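I finally went back to folk dancing on Saturday, after a gap long enough that my shoes had gone stiff in the closet. The group meets at the Lonwood hall, upstairs, and Erzsébet Lengyel is still teaching it. She learned most of her dances from Gyula Bakos, who used to drive over from Atitz once a month with a trunk full of records, and she still counts out loud the way he did - in Hungarian when she's excited, which means half of us come in late. 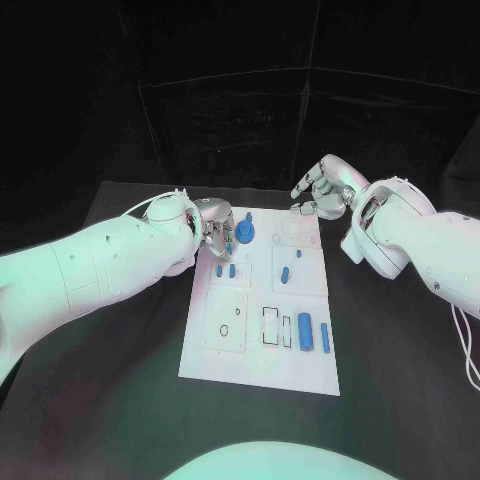 We spent most of the evening on a couple dance with a long turning section, and my problem was the same as it always was, my arms. I hold them like planks! Erzsébet wants them rounded, with the elbows alive, and she kept coming by to tap mine. I thought of those smooth white robot arms reaching in over the table, with the little cable looping up near the wrist, and even they look more relaxed than I do. By the last run-through I'd loosened up a bit (my partner was kind enough to say so).

Then a line dance to finish, which I remembered all the way through except the stamps. There's a party coming up in September with a live band, and tickets are 10 dollars at the door. I'm going, stiff shoes and all, and I've promised to bring the poppy seed cake again.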